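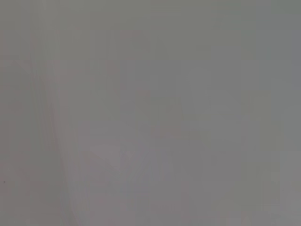

Unit 7: When the Arm Joins the Crew
Work and Automation, course handout
Instructor: Maribeth Rivera

Our case for this unit is the linen hall at Fustenholm, and I love teaching it! The hall sends out 1300 folded pieces a shift, and last October it put in its first Arkitz arm on the sorting line. We'll look at the people first and the machine second, so please read the interview packet before class.

Who did what before

Two sorters stood at the belt and called out problems to the folding table. Beathag MacBrayne had nine years on that belt. In her interview she talks a lot about her hands, and about knowing a bad seam before she saw it. Keep a pencil ready for those pages — they are the best in the packet.

What changed

The arm now does the picking. Beathag became a line tender, a job that didn't exist before. She clears stops, decides which pieces go back, and teaches new staff how to read the wrist view. That last part takes practice. A close view can give you hardly anything but soft gray, a little warmer on one side and cooler on the other, with no edge to go by. 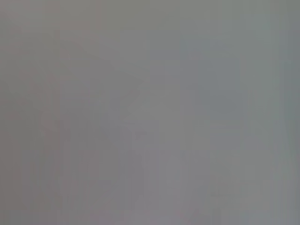 So the tender has to put several kinds of knowledge together: the sound of the belt, the log, and what she remembers from doing the job by hand. I find this thrilling, because it means the old skill still has a place on the floor (and, as Rosário Simões argues in her chapter, it ought to show up in the pay grade too).

Not everyone is happy. Aurelio Llorente misses the talk across the belt, and he now works alone for long stretches. Take his side seriously in your notes.

For discussion

Which parts of Beathag's old job are in her new one, and which are gone?
Who should decide when the arm is stopped?
What would you ask Aurelio if you had ten minutes with him?

Reading: Simões, chapter 9. Bring one page of notes to Room 433.

This site uses cookies to remember your settings. Accept | Manage preferences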